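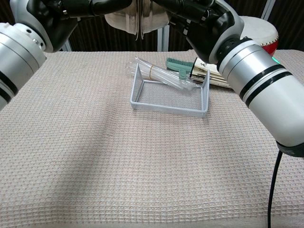 Evaristo Greco wrote in after the January page to ask why his rubber bands always go sticky and leave a brown line on whatever they were holding. He keeps spare test tubes for seed saving and bundles them in tens.

Old bands do that. Heat and sunlight break the rubber down, and a tight band goes faster than a slack one. Use a thin band, wrapped only as many times as it takes to stop the bundle sliding, and put it around the middle. Change it every few months. If a line has already formed, rub it with a little cooking oil on a paper towel, leave it ten minutes, then wash with dish soap.

Small things on a work table

A mesh tray is better than a solid one for tubes, droppers and anything else you rinse. Air gets in from below and crumbs fall through. Light gray wire shows dust sooner than black does, so you will clean it more often. Tubes longer than the tray can lie across it at a slant with the ends sticking out. Keep that side away from the edge of the table.

A waffle-weave cloth under the tray stops it skating around and is kinder to glass than bare wood. Wash it without fabric softener, which leaves a coating and makes it soak up less. Shake it outdoors first. Grit sits down in the little squares.

Short-bristle brushes

Good for the mesh itself. Brush dry, first along the wires and then across them. A short brush will not reach the bottom of a tube, so get a proper tube brush for that. The 18 cm one from Skotar fits most of mine. Store any brush flat or bristles up, never standing on the bristles.

Paper

Cards and booklets should go away before any rinsing starts. If a stack has fanned out, tap the long side on the table, then the short side, and leave it under a heavy book overnight. Don't put a rubber band on paper you want to keep. A strip of plain paper, wrapped around and taped to itself, holds just as well.

Qianru Han asks about hard water marks on glass. Equal parts white vinegar and warm water, soak for an hour, rinse twice.

Page updated 16/02/2021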